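Week 5 Handout: Wood as a Material for Furniture
Introduction to Home Furnishing, evening stream
Notes prepared by Lindsay Nepia

Welcome back, everyone, and thank you for the lively talk last week about upholstery (I had no idea so many of you held such strong feelings on the subject of piping). We are moving on to timber now, and in particular to what happens on the surface of it. I've tried to write these notes so that they make sense even if you missed the session, so forgive me if I ramble through one or two things you know already.

Why we start with grain

When people shop for a table they usually begin with colour. Fair enough, colour is what you notice from across the showroom, but colour can be changed in an afternoon with stain and a rag, and it will change by itself over the years if the piece sits near a north-facing window. Grain stays put. It is the record of how the tree grew and of how the sawyer decided to cut it, and it tells you a fair bit about how the piece is likely to behave at home.

Three terms to have in your notes:

Flat-sawn (also called plain-sawn). The log is sliced straight through, one board after another. You get those broad arches that people call cathedrals. It wastes very little of the log and is usually the cheapest way to buy a solid board. It also moves the most across its width as the air gets damper or drier, and it can cup.

Quarter-sawn. The log is cut into quarters first, and the boards are taken so that the growth rings meet the face at a steep angle. The lines come out straighter and closer together. It costs more and stays flatter.

Rift-sawn. Somewhere between the two, with very even lines. Lovely for table legs, where you would like all the faces to match.

We spent a good while on the word "figure" and I'd like you to keep it separate from "grain". Grain is the direction the fibres run. Figure is the pattern you see, which comes from grain, growth rings, knots and the angle of the cut all working together. Shops mix the two up constantly and so, I admit, do I when I'm tired.

Pale surfaces in the home

Pale timbers and pale finishes are very popular at the moment, and half of you said you had one at home or wanted one. They bounce light around a small room and they're forgiving with dust. They are less forgiving with red wine, turmeric and the ring under a flower pot. A light surface with fine brown lines, slightly wavy, hides small scratches better than one with hardly any pattern at all, particularly if the scratch happens to run the same way as the lines.

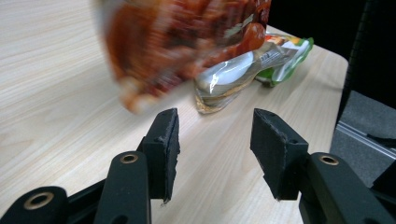 Photo: L. Nepia, course collection

Look at edges too, please! A rounded edge is kinder to hips, small foreheads and the finish itself, as varnish tends to pull away from a sharp corner and wear through there first. If you are sanding one at home, start with 120 grit and finish with something finer, going with the grain the whole way. Please don't skip the hand-sanding at the end, however good your machine is.

Reading a label

I handed around product sheets from Dukley and Kuusisto, and I'd like you to compare how they describe the same sort of table. The Dukley sheet says "timber look" on the front and only gets to the material in the small print on the back. Kuusisto names the species, the cut and the finish in the first paragraph. Neither is breaking any rule, but one is a good deal more useful when you are standing in a shop with a tape measure and a hungry family.

Words worth slowing down for: solid, veneer, engineered, look, style, effect. A good veneer is nothing to be ashamed of, by the way. My own desk is veneered and has outlived two computers and a very determined cat.

Caring for an oiled top

Wipe up spills as they happen. Wash with a barely damp cloth and a little mild soap, and dry it straight after. Re-oil when water stops beading, thin coats only, and lay the used rags out flat outdoors until they're dry. I'm quite serious about the rags. Oily cloths scrunched up in a bin can heat up and catch fire on their own.

For next time

Choose one wooden surface you live with and write 200 words on it: how you think it was cut, how it has been finished, and where it is wearing. A sketch of the grain would be lovely but I won't mark you on your drawing. Hand it in by 10th May, on paper or by email.

If you'd like to read ahead, the Zuver booklet on joints is in the tray by the door. Start with the chapter on drawers and bring any questions along with you, however small.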